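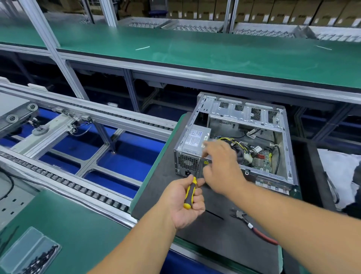
Photo: fitting a power supply at the bench

Bench Assembly, Handout 3
Fitting and Checking the Power Supply
Revised 13th June

Welcome back, everybody. Last session was mostly talk, so I promise this one is nearly all hands. The power supply is a good part to begin with because it is big, it is sturdy, and you can see plainly how it sits in the case. Please read these pages through once before you pick anything up, and then keep them beside you while you work.

Before you start

The case should be lying on its side on the mat with the side panel off. Check that the supply is switched off and that no power cord is plugged into it. Clip on your wrist strap. I know it feels fussy, and I know some of you have built machines at home for years without one, but on our benches we wear it.

Have your screws in a tray before you go near the case. Small black screws have a wonderful talent for vanishing under a motherboard, and a lost one has to be found before anything is switched on. If you hear one drop inside, stop and tell me. I would much sooner spend ten minutes hunting with you than have it turn up later as a short circuit.

Keep pliers well off to the side. They are handy for a stubborn cable tie, but they should never be used on a screw head, however tempting that gets toward the end of the afternoon.

Seating the supply

Slide the supply into its corner with one hand and keep that hand on it. It wants to lie flat against the rear panel with its screw holes lined up with the holes in the case. If one hole is a little off, the supply is probably resting on a cable. Lift it, move the cable and try again.

Now bring the screwdriver to the rear panel with your other hand. Start every screw by a couple of turns before you tighten any of them. When they are all started, go corner to corner and snug them down. Snug is the word I use all term - firm, without leaning on the handle. The steel in these cases is thin and the threads strip easily.

Some people find the long driver awkward at first. Try holding it low on the handle with one hand and turning the top with the fingers of the other. It's slower, but you will feel the thread catch, and that feeling is really what we are after today.

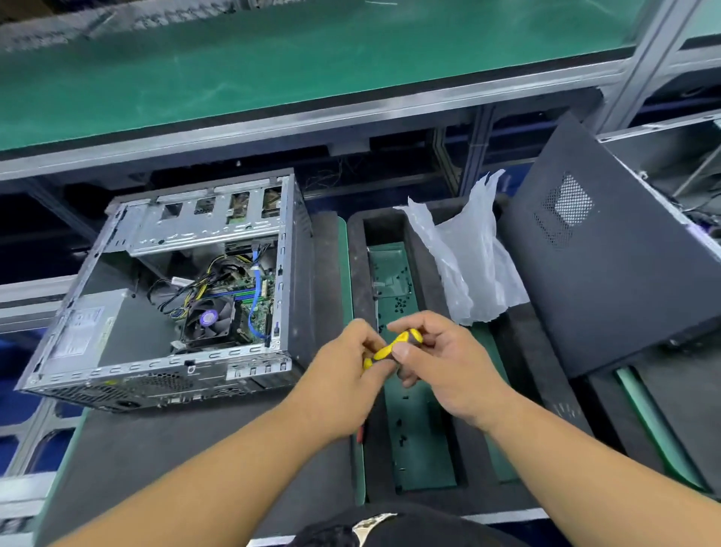
Dressing the cables

The bundle from the supply is long, and in a small case it has to go somewhere. Keep it away from the fan on the processor cooler. Run a fingertip around the fan (with the power off, of course!) and make sure nothing brushes it. Look at the drive data cables as well, and let them curve gently without any sharp folds.

Push each power plug home until the latch clicks. When you need to take one out, press the latch and pull on the plug, never on the wires. If a plug seems to need real force, it is very likely the wrong way around, so turn it over and look at the shape before you try again.

Notes on the paperwork

Write the model number from the supply's label on your job sheet, along with the rated wattage. The worked sheet in your Oltico folder uses a 500 watt unit, so please don't copy that figure across out of habit. Every September I get a pile of sheets that all say the same thing, whatever was on the bench.

Before next time

Read chapter 2 of the Costigan workbook, the part on drive cages and bay openings. Bring your own small screwdriver if you have a favorite - there are always plenty on the benches, but a handle you are used to does make a difference.

Leave the side panel off when you finish so that I can look over your cables. Spare screws go back in the tray, bags get folded and put away, and wrist straps hang on the hook by the door.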